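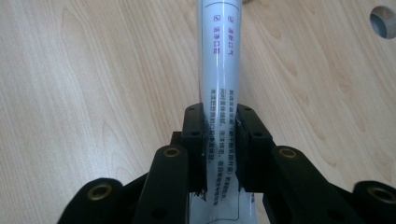

4. Oiling and caring for your desk top

Now that your Wiltska desk is standing on its own four feet, we would love for you to take a little time over the top before you load it up with everything you own. The boards leave our workshop sanded and with one light coat of oil, enough to protect them on the journey but not enough for years of coffee cups and elbows. A second coat at home makes all the difference, and most people find it a pleasant way to spend part of a Saturday!

Before you start

You will need the bottle of Skivetti oil from the accessories bag, two lint-free cloths, the fine sanding pad and a pair of gloves. Pick a room where you can open a window, and keep children and pets out until the surface is dry to the touch.

Note: Every top is cut from different boards, so the grain and color of yours will not match the one in the showroom exactly. Streaks, swirls and small knots are part of the wood and are not covered as defects under the warranty.

4.1 Applying the oil

1. Lift out the cable cover, if you have already fitted it, and put it somewhere you will find it again.

2. Wipe the top with a barely damp cloth and let it dry for 30 minutes.

3. Go over the surface with the fine sanding pad, always following the grain. Light pressure is plenty — you are only taking down the fibers that the damp cloth has raised. Brush or vacuum away the dust, including any that has dropped into the cable opening.

4. Shake the oil well and pour a small pool, no bigger than a large coin, onto the cloth. Work it in with the grain from one short end to the other, adding a little more oil as you go.

5. Wrap a corner of the cloth around your finger and run it along the inside edge of the cable opening. The cut wood there is thirsty and will usually take a second pass.

6. Wait 5 minutes, then wipe off everything the wood has not taken in. If you can still see a shiny patch when you look across the top toward the window, wipe again. Oil left standing turns sticky and is a real nuisance to remove later.

7. Leave the desk alone for 90 minutes before touching it, and overnight before putting anything heavy on it.

CAUTION: Cloths soaked in oil can heat up and catch fire by themselves. Lay them flat outdoors to dry, or soak them in water and seal them in a metal container before throwing them away. Never leave them crumpled in a trash can.

4.2 Marks and spills

Wipe up water, juice and ink as soon as you notice them. For a pale ring left by a hot mug, rub the spot gently with the sanding pad and a few drops of oil, then buff with a dry cloth. Please do not use bleach, scouring powder or furniture spray with silicone in it, however tempting it looks under the sink.

If you have run out of oil, ask your Tiso dealer for refill 142. The same bottle also suits the matching Athanasiadis shelf.

Go on to section 5 to fit the drawer unit.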